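2024-10-01

손으로 로봇에게 작업을 가르치는 일을 해 온 지 좀 됐다. 물어보는 사람이 늘어서 여기 한 번에 적어 둔다. 연구 논문 이야기는 없고 현장에서 데이터 모으는 이야기만 있다.

---

**1/**
우리 팀 작업 이름은 Coduma다. 식탁 정리만 한다. 접시, 컵, 수저를 집어서 정해진 자리로 옮기는 것까지가 범위다. 설거지는 범위 밖이다.

---

**2/**
가르치는 방법은 2가지를 쓴다. 하나는 원격 조종이다. 사람이 조종기를 잡고 로봇 팔을 직접 움직인다. 다른 하나는 사람이 손에 드는 그리퍼다. 로봇 팔 없이 집게만 들고 가서 작업을 하고, 그 움직임을 기록한다.

---

**3/**
원격 조종의 장점은 기록한 동작을 로봇이 그대로 할 수 있다는 점이다. 팔이 안 닿는 자세는 애초에 기록에 안 들어간다. 단점은 느리다. 접시 한 장을 옮기는 데 맨손의 몇 배가 걸린다. 조종하는 사람도 금방 지친다.

---

**4/**
손에 드는 쪽은 빠르다. 장소도 안 가린다. 가방에 넣고 가서 남의 식탁에서 바로 시작할 수 있다. 대신 사람 손목이 로봇 손목보다 훨씬 자유로워서, 편한 대로 움직이면 나중에 로봇이 못 따라 한다.

---

**5/**
지금까지 모은 시연은 2,557개. 이 중 593개를 버렸다. 버린 이유는 대부분 세 가지 안에 들어간다. 손목을 너무 꺾었거나, 너무 빨랐거나, 중간에 멈칫했거나.

---

**6/**
멈칫하는 게 생각보다 큰 문제다. 사람이 '어디 놓지' 하고 잠깐 고민하면 그 정지 구간도 기록된다. 그대로 학습시키면 로봇도 같은 데서 선다. 선 다음에 다시 움직일 근거가 없으니 계속 서 있는 경우도 있다.

---

**7/**
그래서 시작하기 전에 놓을 자리를 먼저 정한다. 말로 한 번 하고 들어간다. "접시, 왼쪽 안쪽." 이런 식이다. 우리끼리는 이걸 복창이라고 부른다. 복창을 넣은 뒤로 버리는 비율이 줄었다.

---

**8/**
속도는 평소 손놀림의 절반쯤으로 맞춘다. 처음 온 사람은 다들 너무 느리다고 한다. 일정하게만 움직이면 느린 건 문제가 안 된다. 급하게 가다가 접시 앞에서 갑자기 줄이는 게 제일 나쁘다.

---

**9/**
장소 이야기. 처음에는 Grernau 사무실 한 곳에서만 모았다. 거기서는 잘 됐다. Grakotel 쪽 회의실로 옮기니까 성공률이 뚝 떨어졌다. 식탁 색이 다르고 조명이 달랐다. 데이터 양을 늘리는 것보다 장소를 늘리는 게 먼저였다.

---

**10/**
지금은 한 장소에서 오래 안 한다. 식탁 하나당 짧게 끊고 다음 곳으로 간다. 배경에 있는 물건은 일부러 치우지 않는다. 의자도 그대로, 장식도 그대로 둔다. 로봇이 실제로 일할 곳도 그렇게 생겼을 것이다.

---

**11/**
제일 어려운 물건은 투명한 접시다. 불투명한 접시는 테두리가 화면에 분명하게 잡힌다. 투명한 건 뒤에 있는 나뭇결이나 바닥이 비쳐서 경계가 흐려진다. 조명이 반사되면 더하다.

---

**12/**
투명한 접시는 따로 규칙을 뒀다. 테두리를 얕게 잡지 않는다. 두 손가락 사이로 충분히 들어온 걸 확인하고 닫는다. 들기 전에 잠깐 힘을 주고, 기울기가 변하지 않으면 움직인다.

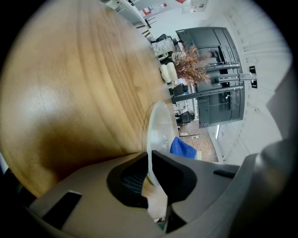

식탁 모서리 가까이에서는 그리퍼 몸통이 상판에 부딪히기 쉽다. 시연하는 사람은 피해서 돌리면 그만인데, 로봇 팔은 그 각도가 안 나올 때가 많다. 그래서 모서리 쪽 시연은 접근 방향을 미리 제한해 두고 한다.

---

**13/**
둥근 식탁은 또 다르다. 직선 모서리에서 배운 접근 방향이 곡선에서는 조금씩 어긋난다. 자리를 옮겨 가면서 같은 동작을 반복하는 수밖에 없다. 한 자리에 최소 12번씩 한다.

---

**14/**
검수는 모은 사람이 안 한다. 자기 시연은 다 괜찮아 보인다. 다른 사람이 영상과 궤적을 같이 보고 통과 여부만 적는다. 이유를 길게 쓰게 했더니 검수가 밀려서 코드 번호로 바꿨다.

---

**15/**
원격 조종 데이터도 계속 쓴다. 손으로 모은 것만으로 학습시키면 마지막에 놓는 동작이 거칠다. 놓는 구간만 원격 조종으로 보충했더니 나아졌다. 섞는 비율은 아직 정답을 모른다. 지금도 바꿔 가며 시험 중이다.

---

**16/**
실패하고 복구하는 시연도 넣는다. 접시를 비스듬히 잡았다가 내려놓고 다시 잡는 것. 일부러 하면 티가 나서, 진짜로 잘못 잡은 경우에 끊지 않고 이어서 마무리하도록 하고 있다. 이건 버리는 기준에서 뺀다.

---

**17/**
자주 받는 질문. 시연이 몇 개면 되냐. 물건과 장소에 따라 달라서 숫자로 답하기 어렵다. 우리는 새 물건이 들어오면 조금만 모아서 먼저 돌려 보고, 실패하는 자세를 찾아서 그 부분만 더 모은다.

---

**18/**
다음은 Marín이다. 거기 식탁은 유리 상판이라고 들었다. 유리 위의 투명한 접시는 아직 해 본 적이 없다. 12월에 들어가고, 결과가 나오면 이 타래에 이어서 쓰겠다.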